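Laren Trail Society Member Forum
Topic: Provisions for the Vudach Ridge hike

L_Skyrme (moderator)
Members are requested to carry their own food for both days. The hut at Vudach does not sell meals.

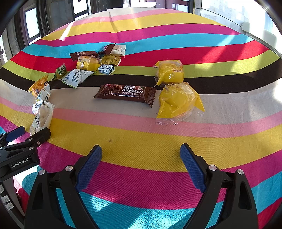
Water is available at the lower gate only.

kimutai.rotich
I must disagree with the two-liter minimum. The upper section is exposed in July, and three would be prudent.

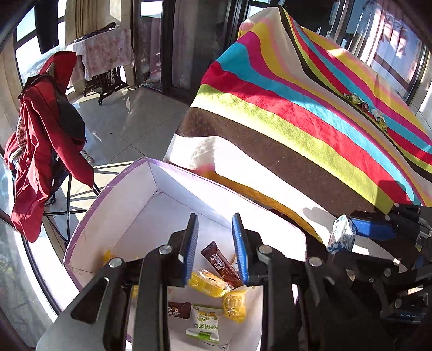

Wrapped snacks in the white box.

karabulut75
I support the existing rule. A heavier pack presents its own risk on the descent.

L_Skyrme (moderator)
The minimum stands. Members may carry more at their discretion.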